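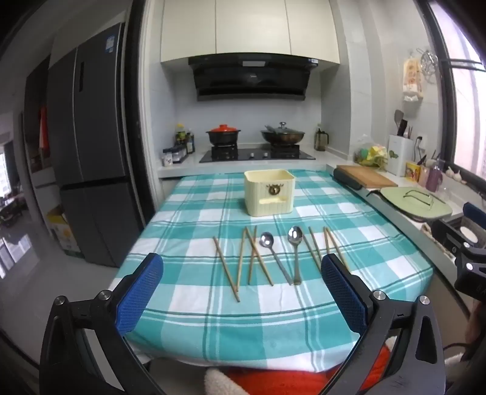
Figura 2. Pauzinhos de madeira e colheres de aço inoxidável sobre toalha xadrez.

3.2 Descrição do estado nos anúncios de livros usados

O corpus reúne 106 anúncios de livros de divulgação científica postos à venda nas lojas virtuais Gasanon e Kosano, todos de edições posteriores a 2000. Cada anúncio foi lido na íntegra e os termos relativos à conservação foram transcritos sem correção. Carimbos de biblioteca e assinaturas de antigos donos foram anotados à parte.

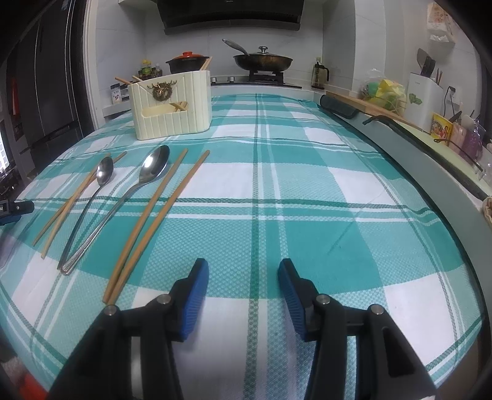 A classificação seguiu a escala Poirier, com oito graus, aplicada por dois leitores em separado. As divergências concentraram-se nos graus intermediários – sobretudo entre "bom" e "muito bom", que os vendedores usam sem critério comum. Quando a sobrecapa não era mencionada, o campo ficou em branco. Os exemplares do lote Stormont, descritos em inglês, foram classificados a partir do texto original, e a tradução serviu apenas para a consulta dos termos.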